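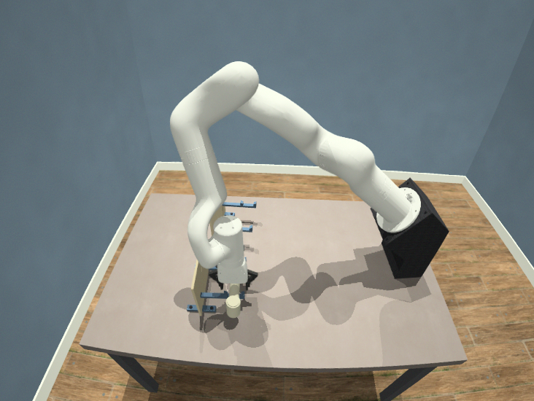 Second month of running the fixture cell in simulation before anything gets bolted down at Nondura. Notes for anyone planning the same job.

The task is dull by design: take a part, bring it to an upright board, leave it where the next station expects it. On the manual line one person does this around 580 times a shift.

We moved the virtual arm base 47 mm before the reach looked acceptable. Changing that in software took a minute. On the floor it means new anchor holes and a lost morning.

What changes for the operators: less lifting, more checking. Two people per shift become one loader and one person who handles rejects, recovers stops and signs off the first part after each changeover.

The second role is harder than the first. It was graded the same in the original plan. Valentin Mayrhofer on the day shift raised this before we did, and the grade is under review.

The operators also asked for stop messages in plain words. "Part not seated" is now a message. "Fault 2" is gone.

Cycle time is still slower than a practiced person. The case for the cell rests on wrist strain and night cover, and we have told the line so.

Next: 2,000 simulated cycles with the part position varied, then a review with both shifts. Hardware is due at the Tanner building in December. Nobody's hours change before then.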